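Contents > Part Two: Running the World > Chapter 7

Last updated: April

Chapter 7
Where the Coins Go

The first online world I ever helped run was called Drolleo, and I broke its economy in one spring. I was in charge of the shop. Players earned coins by fishing, delivering letters and winning a silly little sled race, and they spent those coins with me on hats, lamps and wallpaper. I thought my whole job was drawing nice wallpaper! By the time anyone looked at the totals, our regulars were so rich that a new lamp sold out its first-day excitement in a minute flat, and newcomers couldn't afford a thing from another player.

So this chapter is about coins – how they get into a world, how they leave it, and what happens to prices when you forget about the leaving part. If you read Chapter 6 on chat and moderation, you can relax a bit. There's less shouting in this one, although players do get surprisingly loud about the price of a hat.
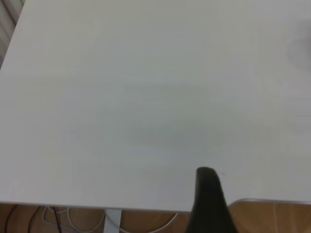 Figure 7.1 White tabletop, near the front edge

Let's start with two words I'll use all the way through. A faucet is anything that makes new coins. A sink is anything that destroys them. When a player in Drolleo caught a fish and sold it to the dock shop, coins appeared from nowhere, so the dock shop was a faucet. When she bought wallpaper from me, those coins vanished, so my shop was a sink.

Trading between players is neither one. If I sell you my rare umbrella for 400 coins, I'm up 400 and you're down 400, and the world has exactly as many coins as it had before we met. Students trip over this every term (I did too, for ages). A busy market square feels like a lot of money is being spent, and in a way it is, but it's all still sitting in somebody's pocket at the end of the day.
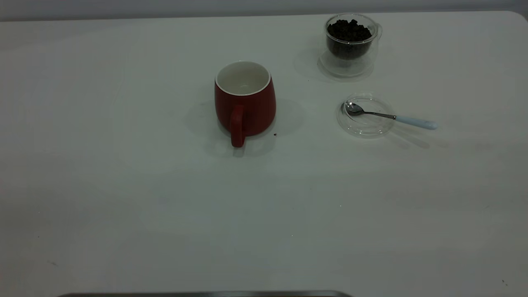 Now, the trouble with a fishing dock is that it never closes. A player who fished for an hour in our first week and a player who fished for an hour a year later both walked away with the same pile of coins. But the second player had already bought the wallpaper. She had the lamps, she had the hats, and she had no reason to come and see me, so her coins just stacked up. Multiply that by everyone who stuck around and you've got a faucet running full blast into a bathtub with a very small drain.

Prices in the player market went up to match. The umbrella I mentioned started at 400 coins. By summer, the going rate was 1,199, and people thought that was a bargain. The umbrella hadn't changed a bit. It didn't even open!
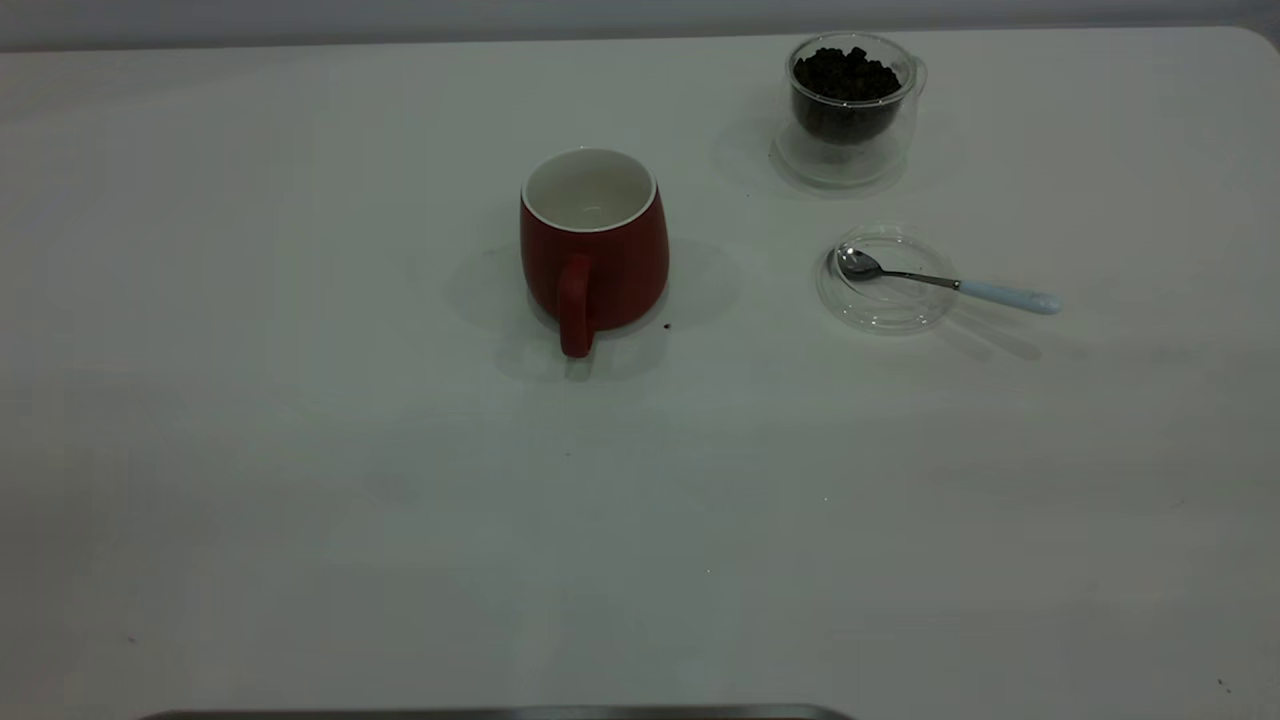

Why not just pay players less for fishing?

You can, and sometimes you should, but it lands hardest on the people who have the least. The rich players already have their coins and won't notice. A new player shows up to a market full of high prices and earns less per fish than everybody before her did. If you do cut a faucet, plan something for beginners at the same time, such as a one-time welcome payment or a few starter items that can't be resold.

The other route is better sinks, and I like it more, partly as it's more fun to build. In Somberg, a town world I worked on later, we charged a small fee of 10 coins every time a player put something up for sale. Tiny, right? Hardly anyone complained, and it drained more coins in a month than our fancy furniture line did. We also ran a ferry to an island called Domden that cost a few coins each way. People rode it constantly, mostly to stand around on the beach and show off their outfits.

Then there's the big, showy sink. Ours was the Rainer, a weather machine that any player could start up for 1,000 coins to make it rain petals over the town square until the top of the hour. It gave the buyer nothing to keep or resell – only a good half hour of being thanked by strangers. I'll come back to it in Section 7.4, with some notes on how we set the price and why our first try was much too cheap. 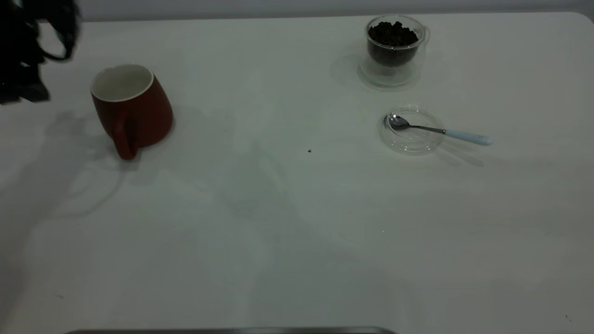
Figure 7.2 Red mug and other tableware on a white table

Before you go on to Section 7.1, pick an online world you've played and write down every faucet you can remember. Then do the same for the sinks. Keep the list handy, as you'll be adding to it at the end of each section. Don't worry if the sink column looks short for now.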